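Desktop Maintenance, Unit 4: Opening the Tower and Knowing the Inside
Course handout, version of 17th September
Prepared by Évan Lefèvre, Prestico training workshop

Before you start

Please read this handout before you come to the bench. In Unit 3 we spoke about safety with electricity, and I will not repeat all of it. Shut down the computer, pull out the power cord, then press the power button one time and hold it for a few seconds. Put on the wrist strap and connect it to bare metal of the case.

Never open the power supply itself. It is a closed unit and for this course it stays closed, even when the fan makes a noise. If it is bad, we replace it whole.

4.1 The side panel

Lay the tower on its side so that the motherboard is at the bottom and you look down on it. Take off the panel slowly. On many office models one latch releases it, on others you will find two or three screws at the back. Put the screws in the small tray, not in your pocket.

4.2 Names of the parts

You should be able to point to each of these and say its name in English:

Motherboard. The large board to which all the other parts connect.
CPU socket. The place of the processor. Do not touch the contacts with your fingers.
Memory slots. Long and narrow, placed side by side, near the socket.
Expansion slots. For the graphics card and other cards.
Drive cage. The metal structure which holds the drives in their carriers.
Power supply. A metal box with a label. Read the label before you order a new one.

Students often mix up the memory slots and the expansion slots. Look at the length and at the direction, and look where the slot is in relation to the socket.

4.3 Parts that open without tools

Many business towers use colored plastic for the pieces which a technician is allowed to move by hand. The color depends on the maker, but inside one case it normally has the same meaning everywhere. So when you meet a new model, first look for the color, and only after take the screwdriver.
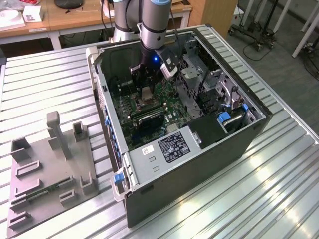 In a case with blue pieces, for example, you may find blue clips along the expansion slot covers and blue tabs at the drive cage. Move each one gently and feel which way it wants to go. If it resists, stop and look from the side. A broken clip is difficult to buy alone.

4.4 Taking out a graphics card

Open the clips or remove the screw at the slot cover. Disconnect the power cable of the card if it has one. Find the small lock at the end of the slot and press it, then lift the card straight up with two hands. Do not rock it strongly. Place it in an antistatic bag.

Exercise

Work in pairs. Draw the inside of your tower on one sheet and write the names from 4.2. Then copy the rated power from the label of the power supply. Gilles Leclerc will collect the sheets, and we correct them together at the start of Unit 5.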